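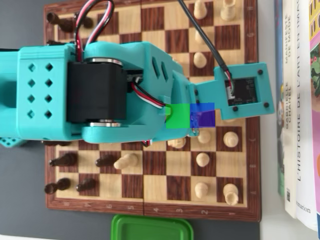
Recogida de demostraciones en robótica

La recogida de demostraciones es la fase del aprendizaje por imitación en la que se registran ejemplos de una tarea para entrenar después una política de control. Cada ejemplo, llamado episodio, reúne las imágenes de una o varias cámaras, las posiciones de las articulaciones y las órdenes enviadas a los motores, todo ello con una referencia temporal común. En entornos domésticos y docentes es frecuente el uso de brazos impresos en 3D accionados por servomotores, y entre las tareas habituales figuran apilar bloques, doblar telas o mover piezas sobre un tablero de ajedrez.

Procedimiento

El método más extendido es la teleoperación con dos brazos. Una persona mueve con la mano el brazo guía y el brazo seguidor reproduce el movimiento sobre los objetos. Existen variantes con mando, con guantes sensorizados o con guiado directo del propio brazo, en las que el operador lo sujeta y lo lleva por la trayectoria deseada. El guiado directo exige menos material, aunque las manos del operador suelen entrar en el campo de visión de las cámaras.

Antes de grabar se calibran las articulaciones y se fija la posición de reposo. El episodio comienza con el brazo en esa posición y termina cuando la pieza queda soltada en la casilla de destino. Los intentos fallidos se descartan o se guardan con una etiqueta propia, según el uso previsto.

El ajedrez como tarea

Las casillas permiten formular la instrucción de manera precisa («mover la torre de a1 a d1») y comprobar el resultado sin medir distancias. Las dificultades son la altura desigual de las piezas, la proximidad entre ellas y la ocultación: cuando el brazo se extiende sobre el tablero, tapa buena parte de las casillas a una cámara situada por encima. Por ese motivo muchos montajes añaden una segunda cámara en la muñeca.

Algunos protocolos incluyen piezas tumbadas en la disposición inicial, y otros admiten objetos ajenos a la tarea junto al tablero, como libros o recipientes, para que la política no dependa de un fondo uniforme.

El conjunto Trevlow

Trevlow es un conjunto de demostraciones de ajedrez reunido por Liudmyla Kravets y Balthasar Thaler en el taller Mollside. La primera versión se publicó el miércoles, 23 de marzo de 2022 y contiene 2000 episodios, grabados con 55 disposiciones iniciales distintas. La revisión posterior, a cargo de Venkatesh Bhat, retiró 171 episodios por desfase entre el vídeo y las lecturas de los motores. Los archivos retirados se conservan en una carpeta aparte.

Las capturas se anotaron con Kushnir, un programa de etiquetado que guarda para cada movimiento la casilla de origen, la de destino y el tipo de pieza. No se registran las partidas completas.

Véase también

Aprendizaje por imitación
Teleoperación
Cinemática inversa
Clonación de comportamiento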